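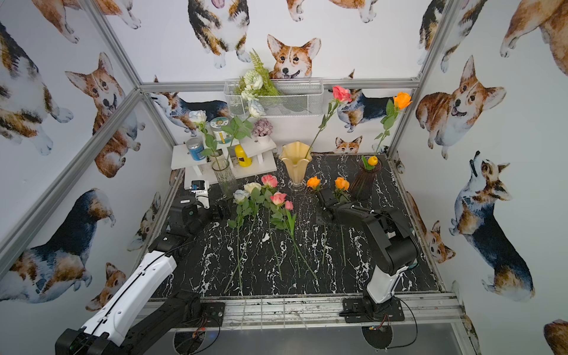 Chapter 2
Flowers That Never Wilt

October 2018 | By the Saliba Craft Readers team
448 shares | 2 comments

People have been making flowers by hand for a very long time, and I think it's one of the most fun stories in all of decorative art! Silk, paper, wax, feathers, glass, even bread dough – makers have tried nearly everything to copy a petal.

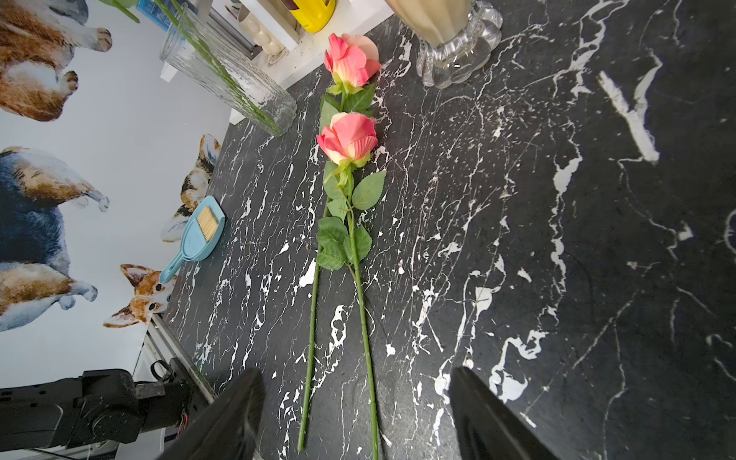 A petal is harder to copy than you might guess. It curls in two directions at once, and its color often changes from base to tip. Early makers cut each one out with a stamp, dyed it, then pressed it over a warm metal ball to give it a cup shape.

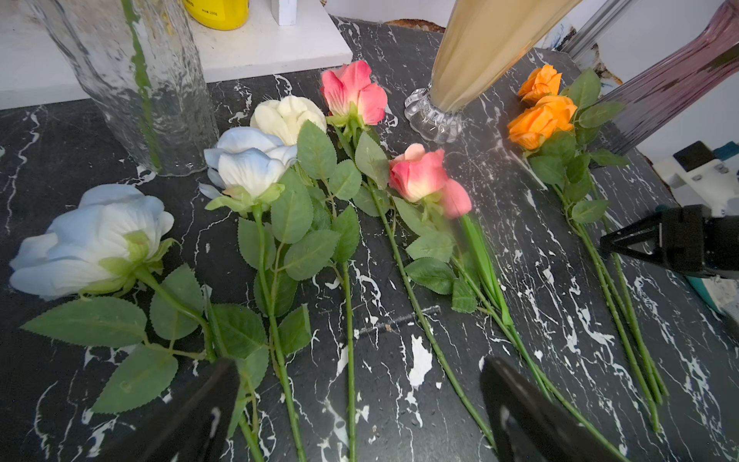

Figure 2.1 Artificial roses in pale blue-white, cream and pink.

In this chapter we'll visit the old workshops of Fovthorpe, where one order book lists 200 kinds of leaf (yes, just leaves!), and follow a single stem from wire to finished bloom.
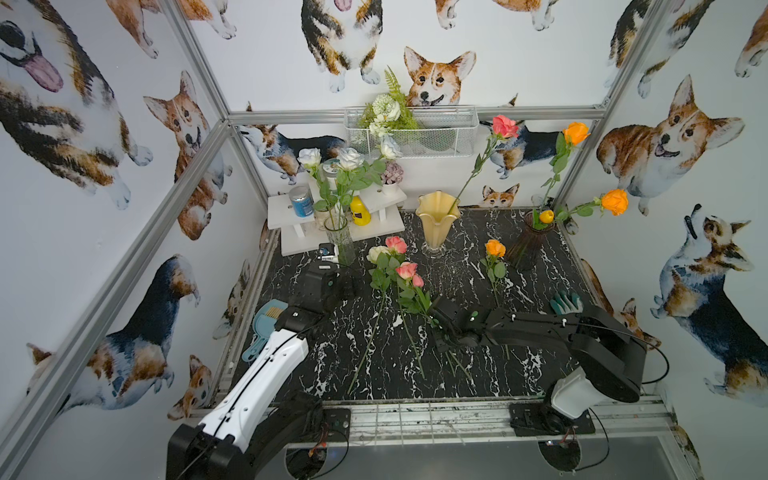
You'll also learn the basic tools, try your first folded bud in crepe paper, and compare cloth with modern molded plastics. Keep your scraps as you go – the color-blending activity at the end of the chapter uses every one of them.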